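Home | Diary | Older | Newer | About

Feb 22, 2022

Bad day with the arm. It froze again on run 535, wrist fault, same code as last week. Larasati hit the stop before I even got my headset off. Restarted 2 times, no change. Third go it came up fine and I dont trust that at all.

Mirko says cable strain, I say the wrist encoder. We argued thru lunch. Log has 1,498 lines and the fault is one of them - no warning before it, nothing.

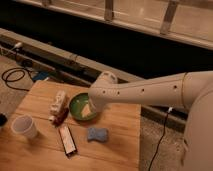
Arm over the green bowl, yellow piece under the gripper.

Slowed everything down for the afternoon. Nobody reaches over the table while its powered, new rule, shoud have been a rule in July. Wrote to Faltham about a spare wrist. Five days if they have one. Home late, no dinner, need to call Mom.

Contact | Copyright Brutamcombe Diaries | Back to top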